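Progress report to Delphine Calloway, Grondport Fund
From: Tomomi Yagi, Nodora clothing reuse project
January 11, 2021

Dear Delphine,

I send you the report for the second period of the grant. I have written it in the same order as the first one, so it will be easy to compare. The budget table is in a separate file from Ryota Nakajima.

## Where we are

The sorting of the winter donations is finished. We received 1103 pieces of clothing, and all of them are now in the register with a number, a size and a condition grade. In the last report I wrote that the register was behind. Hiyori Tamura rebuilt it in a simpler form, with fewer columns, and after this the work went much faster.

The pieces in grade A go directly to the rail in the Mesus Street shop. Grade B needs washing or a small repair. Grade C is used for yarn and patches. We had a long discussion in our team about the border between B and C, and it is not fully solved. At present Miyuki Shimada decides the difficult cases alone, and I would like to have a written rule before the spring.

## Knitwear

Knitwear was the weak part of our first period, and you asked for more detail on it. The main problem was folding. Our first instruction sheet was made for shirts, and with a heavy sweater it gave a thick, uneven parcel which did not stay closed on the shelf. Some sweaters were also hung on hangers by mistake, and the shoulders became long.

We have now a separate sheet for heavy knits. The sweater is laid flat on the bed in the back room, front side down, and smoothed from the middle to the sides. Each sleeve is brought across the body, with the cuff inside the line of the side seam. Then the bottom is folded up, one time for a short sweater and two times for a long one. 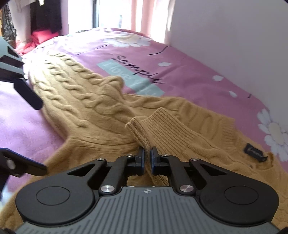 The sleeves are still the slowest step. With a cable pattern the knit is thick, and if the sleeve is pulled by its middle it twists and the whole piece moves. So the sheet says to hold only the cuff, to lift it a little, and to put it down again without pulling. Miyuki added a line that the other sleeve must be left alone until the first one is flat. It sounds like a small thing but the parcels are much more regular now.

In this period we folded 60 heavy sweaters with the new sheet. When we checked the shelf one week later, 57 had kept their shape. The other three were all very loose knits, and we now roll this type and keep them in the low drawer. I don't think a better fold will help for them.

## Repairs

Nine sweaters are waiting for repair. Most have an open seam under the arm, and two have a hole at the elbow. We are waiting for matching wool from Chong, our yarn supplier. The order was confirmed but the mustard and the dark green are not in stock, and they could not give me a date. If the wool is not here by the end of January, I will ask Miyuki to use yarn from the grade C pieces. The color will not be exact, and we will mark it on the label so the buyer knows.

## Changes to the plan

I ask for your agreement on two points.

First, we would like to move the money for extra hangers to shelf boards. We need fewer hangers than planned, as all knitwear is now kept flat. The total stays the same.

Second, the plan says that the back room will be used for sorting only. In practice the bed there is the best large flat surface we have, and a table of the same size would not go through the door. We would like to keep it for folding until the end of the grant.

## Next period

Hiyori will add photos to the folding sheet, and after this we will print it for the Mesus Street shop, where they also refold what customers have opened. Ryota will prepare the figures of sold pieces by grade. I will write the rule for B and C and send it to you for comment.

The moth traps were changed in both rooms. We did not find damage in the stored wool.

Please tell me if the short form of the register is enough for your audit, or if you still need the old columns. I can add them again, but I would prefer to know it early.

With kind regards,
Tomomi Yagi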